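Crichton Repair Library: progress report to the Broso Fund, 6 August 2020

The grant was for lending tools and mending small appliances in Crichton and Firau. Lending has gone well. We made 164 loans to the end of June against a target of 1000, a figure set when people could still come indoors.

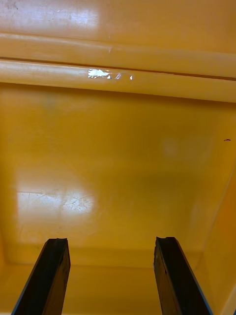
The doorstep scheme began in June and now covers four streets. Hedge trimmers go out clean and come back with most of the hedge.

Mending is slower. Parts ordered through Satport arrive eventually, often for a different kettle. We have moved 20 jobs to the autumn and told their owners, who took it well, toaster people excepted.

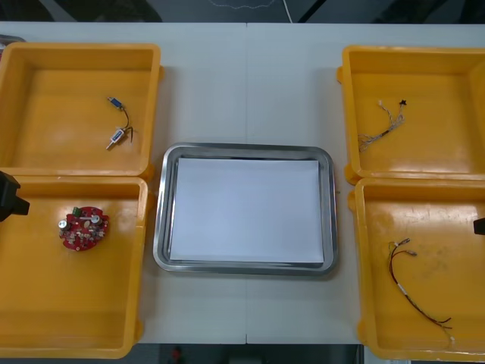
Report by the Library Coordinator

Spending is under budget, mainly on tea. We ask to carry the balance over and put it towards a second sewing machine – the first is booked until it retires.

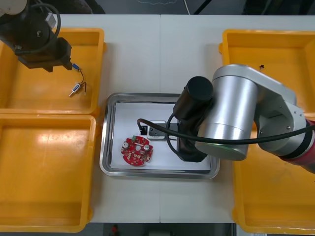 Firau borrowers have asked whether the Saturday slot could start later, one adding that no drill should be collected before ten. We have moved it to half past.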